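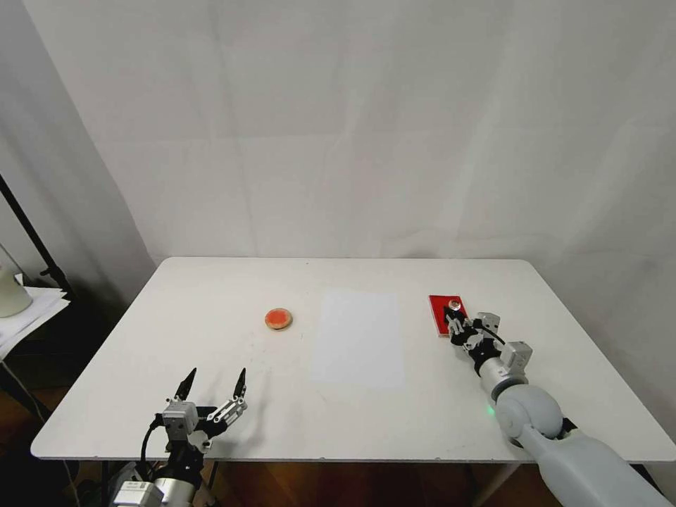 Tabletop and Backdrop Working Group
Minutes of the meeting held Fri 25 July, Vanosville site, ground floor

Chair: Hui-mei Pan
Present: product photography, stores, facilities, catalog layout
Apologies: Stiltby office

1. Minutes of the previous meeting

Accepted with one correction. Under item 4, "gray card" should read "gray wall paint." No other changes.

2. Condition of the white table

Facilities reported on the matte white top. Scuffs and smudges are spread over the surface, with the worst area near the left front. Damp cloth and mild soap removed part of the marking on a test patch. The rest is wear in the finish and will not wash out.

Three options were discussed: refinish the top, replace it, or cover it with a loose white sheet for each session. Catalog layout objected to the loose sheet on the grounds that the edge shows in wide shots and has to be retouched. Stores noted that a replacement top from Gajewski carries a lead time of 6 weeks and that the current quote is 300 before delivery. Refinishing can be done in house over a weekend but adds a slight sheen, and the sheen was a problem on the old table.

Agreed: keep the present top in use until November, then review. No abrasive pads on the surface in the meantime.

3. Backdrop

The pale backdrop and the curve behind the far edge of the table are acceptable. Photography asked that the table not be pushed back against the curve, as this creases the lower part. A mark will be put on the floor for the front legs. Tape on the dark wood must be the low-tack type. The last tape used left residue and facilities does not want to repeat the cleanup.

4. Paper sheets

Blank white sheets are used on the table as a placement guide and as a brightness reference. The paper reads slightly brighter than the tabletop, and layout has been correcting for this by hand. Photography will record the difference once per session and pass the figure on with the files.

There was discussion of whether the sheet should be squared to the table edges. Layout would prefer it square. Photography's view is that a small angle makes no difference if the sheet is only a reference. Left to the person setting up.

Stores has 50 sheets of the current stock left. Reorder from the same mill batch if possible - the previous change of batch was warmer in tone and was not noticed until proofs.

5. Small props

The labeling of small items was raised again. Round, flat pieces are going back into the wrong bins, mainly the orange-red dish shapes and the small silver-gray ones. Stores proposed sorting by size first and color second. Photography proposed the reverse. After discussion, size first was adopted for a trial.

Red blocks: these show fingerprints and pick up a color cast on anything silver placed on top. Photography asked for a second block in a duller red. Cluluteck has a suitable one in its sample list, but the dimensions given there do not match the drawing. Stores to query before ordering.

Stacked items are to be taken down and binned separately at the end of the day. Two were returned to the shelf still stacked last month and the upper one was chipped.

6. Floor and stands

Stands stay clear of the table sides when not in use. Cables along the floor are to be taped or run behind the backdrop. Facilities will look at the wooden floor near the door, where one board has lifted. Not urgent, but it catches cart wheels.

7. Other business

Stiltby has asked to borrow the spare backdrop roll. No objection, provided it comes back on its core and not folded.

Lighting schedule deferred to the next meeting, as the revised plan had not been circulated.

Actions

Facilities: floor mark for table legs; lifted board; low-tack tape.
Photography: brightness figure with each set of files.
Stores: paper reorder; query to Cluluteck on block dimensions; new bin labels.
Chair: reply to Stiltby; circulate lighting plan.

Meeting closed. Date of next meeting to be sent by email.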